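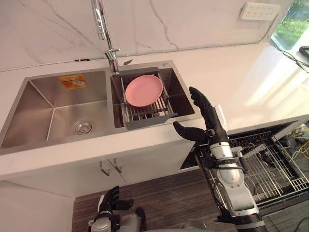

Where Do the Dishes Go? A Kitchen Explainer for Kids
by Trudy Bright, March 2025

OK so you finished your cocoa. Mug's empty. Plate has crumbs. Now what?

Most kids say "sink." Then they walk off. But the sink is only the first stop! Let's go fast, there's a lot.

First, the sink itself. Lots of kitchens have a double one. That means two bowls next to each other, and the bowls are called basins (BAY-sins). One can be bigger than the other. Big one for washing, little one for rinsing or for a rack. You can do it the other way around too, my neighbor Efren does.

Look at the bottom of a basin. It slopes a little, toward the drain. Why? Water runs downhill. A flat bottom would leave a puddle sitting there all day. Yuck. Over the drain goes a strainer, a little metal catcher for peas and noodles. Peas stay up here, water goes down there.

Most sinks are stainless steel. Steel is mostly iron, and plain iron rusts when it gets wet. So the steel makers mix in another metal called chromium. It makes a super thin skin you can't see, and the skin keeps the rust out. Scratch it and it grows back. By itself!

The faucet. Some are short and stubby, some are tall with a bend at the top like a goose's neck — and thats really the name, gooseneck. Tall is good for big soup pots. One handle can do both jobs, hot and cold. Ask a grown-up which way is hot before you try it.

Now pick. Rack or dishwasher?
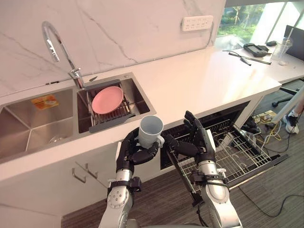
A dishwasher is a box that rains on the inside. Kind of upside down rain. Arms with little holes in them spin around and shoot hot water up at your dishes. So cups go in upside down, open end to the water. If you put a mug in right side up it just fills like a bucket, and then you get a mug of dirty soup water on your socks. I have done this. More then once.

The pokey wires in the rack are called tines. Same word as the points on a fork. Plates lean between them so they don't touch. Touching plates hide food from the water.

Don't put the sharp knives in yourself, that's a grown-up job.

And the drying rack? No motor, no plug. Just bars and air. A plate standing up on its edge dries quicker than a plate lying flat, the drops slide off the bottom and air gets to both sides. Try it at home. Two plates, one up, one flat. Check after 8 minutes. My helper Lilibeth Ambrosio tried it in February and her flat plate still had a puddle in the middle.

One more thing — electricity. Kitchens have outlets on the wall, sometimes a whole strip of them. Wet hands stay away. Dry first, then plug. Always always.

Last stop, the floor. Carry a drippy mug across the room and the drips land somewhere. Tile, easy, wipe it. Carpet drinks it up, so blot with a towel and don't rub. Rubbing pushes it deeper.

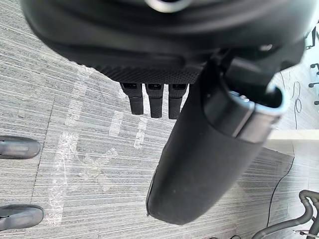
Striped gray carpet. Blot, don't rub!

Words to know
Basin: the bowl part of a sink
Strainer: catches food over the drain
Tines: the wires that hold plates up
Backsplash: the wall part behind the counter, takes all the splashes so the paint doesn't have to

Next time: why does soap make bubbles? Steinar Hedegaard is writing that one, send him your questions.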